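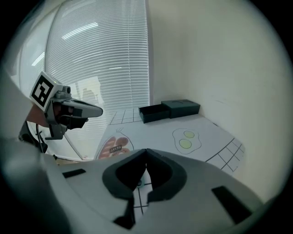
Hand-held grippers: left jaw closes late after pad change

clokomano_8
Good evening all. We have two hand-held grippers with marker plates on top, and I look after them at Serkby. After I changed the soft pads in March, the left jaw closes later than the right. I cleaned the slide and tightened the screws. What should I check next?

pbugti
Check the pads first. If one sits too high, it touches before the other. Take both out and press them in again from the middle.
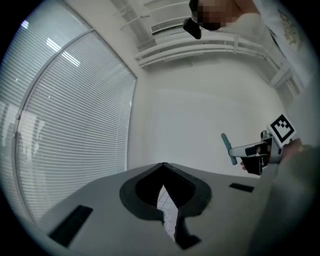
Then close the jaws slowly on a thin stick and look which side touches first. I do this every 700 cycles.

murthy24
I don't agree. With me it was the cable pulling on the housing - new pads changed nothing.

pbugti
Possible, but his fault began with the pads.

clokomano_8
Thank you both. The left pad was too high. It is better now, but I will also give the cable more slack.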